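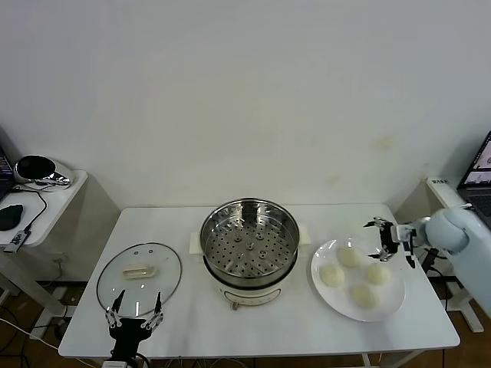

ON THE BENCHES

Promenik moves on to buns

The two-arm build in the back corner at Stalutden has a name now, Promenik, and since June it has had a job to practice on. The arms are learning to move steamed buns between a plate and an electric steamer. Several members have asked what is going on over there, so this is a rundown of where the build stands and what we still need.

The project started as a plan to sort screws. Emil Leitner wanted something that would empty the mixed hardware bins, and we spent most of the winter on it. Sorting screws turned out to be mostly a vision problem, and a dull one. The arms would sit still for long stretches while we argued about lighting. Emil brought in the steamer from home one evening and we never went back to the bins. They are still mixed, and anyone who wants that job can have it.

A bun is a good thing to practice on. It's soft, so too much grip shows up right away as a dent, and too little and it drops. It's also round, with no flat side to line up on. The steaming basket adds its own trouble. The rim stands well above the table, so the hand has to come in from over the top and go down inside without catching the metal. On the plate, the rim is wide and low and there's more room to work.

We keep a log of every attempt, good or bad. The total at the time of writing is 1019. Of the last 400, 83 ended with a dropped or squashed bun, and most of those were on the basket side. We go through buns faster than we'd like. They come frozen in bags of 30, and a bun that has been handled all evening goes in the compost. Please don't eat them, even the ones that look fine.

The right arm does the carrying. The left one has so far been working on the glass lid, which has a long handle across the middle. Picking up the lid is easy enough. Setting it down on the steamer so that it seats all the way around is not, and we've set a folded towel aside for the evenings we try it. One lid is already gone. The replacement came from Riedl and cost more than the first one, so we'd like to keep it.

On the control side, we dropped our own scripts in favor of Vandeo. It took two evenings to install and a third to find out that one of the laptops had too little memory. It records the joint positions and camera views together, so we can go back over a failed grasp and see where the fingers were. The old scripts are still on the shared drive in case anybody wants them. The comments in them are mostly Emil's and mostly in shorthand.

Work still to do:

Cable runs. There are cables on the floor on both sides of the main table. We want trays under the tabletop and strain relief at both wrists. If you have cable tray left over from another build, leave it on the rack by the door with a note.

Finger pads. The bare fingers mark the dough. We've cut some pads from silicone sheet and they help, but they peel at the tip after an evening's use. A better adhesive would be welcome.

Table position. The tables need to stay exactly where they are. If one gets bumped, even slightly, write it on the pad next to the laptop – don't push it back by eye. We can recalibrate in a few minutes if we know it moved, and it takes most of an evening if we don't.
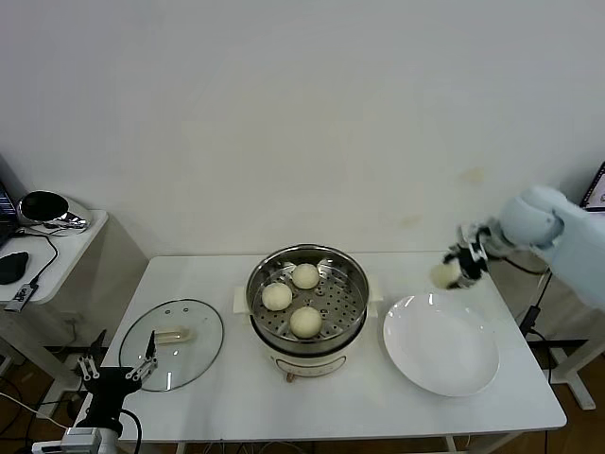

Domenica Plattner thinks we have the order wrong. Her view, sent in after she read a draft of this item, is that the lid should wait until the right arm can fill and empty the basket without a drop for a full evening. She would also like to see one bun shape used throughout: "You changed brands in the middle and then compared the numbers as if nothing had happened. Pick one and stay with it, or the log isn't worth much."

She has a point about the log. The second brand is a little flatter and drops less often, and we didn't mark the change until some days later. From now on the brand goes in the first column. On the lid, we're keeping both jobs going for the time being. The left arm would otherwise have nothing to do, and the two tasks don't get in each other's way as long as they run on separate evenings.

Trials with water and steam are a separate matter. The grippers aren't sealed, and nobody is to run them over a hot pot until they have sleeves of some kind. Emil is sewing a pair out of oven-mitt fabric. If those restrict the fingers too much we'll try a small fan first.

The arms get used most evenings from seven o'clock. You're welcome to watch, but stay on the wall socket side of the tape while they're powered, and keep drinks off the side tables. If you'd like to run a session, ask Emil for a login and plan on an hour for the walkthrough. You don't need to have programmed anything before. Patience with a slow arm is more useful, along with somewhere to write down what went wrong.

Spare silicone sheet, cable tray and any plain white plate larger than a dinner plate can go on the rack, marked Promenik.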